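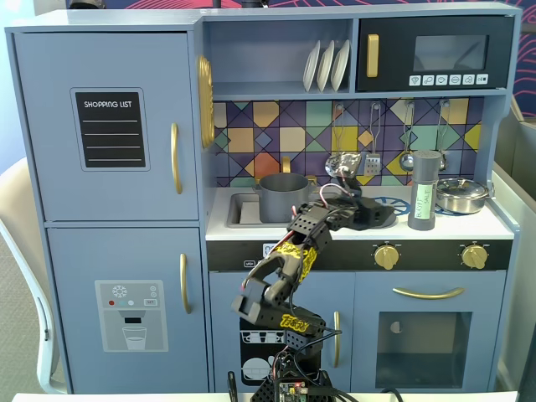 *The arm at the play kitchen, with its gripper between the pot in the sink and the salt container.*

The **Zamo kitchen cell** is a small robot workstation in Zisutville, made up of a hobby-grade servo arm and a children's play kitchen standing on a table. It is used to try out handling tasks such as moving pots and utensils. The cell is better known for its upkeep than for its results. Its written procedures, most of them by Wyn Bowen, have been passed around among people who run similar low-cost arms, and several of the claims made in them have been questioned.

## Layout

The kitchen is a light blue toy unit with a refrigerator on the left, a sink and stovetop in the middle and an oven and microwave on the right. The arm stands in front of it on the same table. From there the gripper can work over the sink and the counter.

The choice of a toy kitchen has been defended on the grounds that its handles, knobs and shelves are laid out like those of a real one. This is true only in part. Toy doors are light, toy knobs turn with little effort, and a gripper that copes with them has shown nothing about a full-size oven. Bowen's early notes described the cell as "a kitchen in all the ways that count." Later versions dropped the phrase.

## Arm

The arm is built from black and dark gray plastic brackets joined by servo motors. The brackets have rows of small square holes, and the red, black and white wiring is run along the outside. A small circuit board sits on the base.

Two of the arm's segments carry yellow tape with handwritten black marks. Labeling of this kind is common on arms that are taken apart often, though its value depends on the writing staying legible and on the tape going back on the part it came from. The Zamo procedures ask for both and offer no way to check either.

Plastic brackets are the usual weak point in arms of this class. They flex under load, and the flex is easily mistaken for a servo fault. Tudur Price, who looked after the cell before Bowen, argued that many of the servos replaced under the written schedule had nothing wrong with them. No record was kept of how the removed servos tested afterward, so the claim can't be settled.

## Setup

The setup procedure assumes that the kitchen and the arm's base have not moved in relation to each other. In outline, it runs as follows:

1. With the power off, move each joint by hand through its range and feel for grit, play or a wire pulling tight.
2. Check that the base does not rock.
3. Power the board and look for its red light.
4. Send the arm to its rest pose, then to a point above the sink, then to a point above the right-hand burner.
5. Open and close the gripper on a utensil before starting any task.

The red light is often treated as a sign that the arm is ready. It is a poor one. A lit board says that the board has power – it says nothing about whether every servo on the line is answering. Morris, a second group using arms of the same pattern, drops step 3 and polls each servo instead.

Step 4 has also been criticized. Two test points will catch a base that has been knocked well out of place, but a small rotation can pass at both and still send the gripper into the backsplash on the way to a hanging utensil.

## Props

The utensils hang from small hooks along the top of the backsplash. One spoon is wrapped in crinkled silver foil. A tall gray container on the counter has a pale green paper label hand-lettered "BLKFT SALT".

Props get less attention in the procedures than the arm does, which is hard to justify. A bent or shifted utensil changes a task as much as a worn joint. The instructions say only to "return items to their places," with no drawing of where those places are.

## Maintenance

The schedule calls for bracket screws to be checked every 40 hours of running and for the gripper servo to be replaced at 500. Neither figure has a published basis. The second appears to have been copied from the Gilik arm manual, written for a heavier gripper, where it was given as a ceiling.

Wiring faults account for most of the stoppages in the cell's log. Of 124 entries, the largest group concerns connectors working loose near the gripper, where the wires form a loop above the jaws. The loop has to be long enough to let the wrist turn and short enough to stay clear of the utensils. Bowen's remedy was to re-form it by hand at each setup. Price preferred a fixed clip, which the Morris group has used since September.

## Reliability claims

A summary dated 13th May stated that the arm had made up to 700 pick-and-place cycles without a repair. The figure is often repeated without its hedge. The log shows that reseating a connector was not counted as a repair, and neither was tightening a bracket. If both are included, the longest unbroken run is much shorter, although the log does not record cycles closely enough to say by how much.

## See also

- Gilik arm
- Servo horn wear
- Cable strain relief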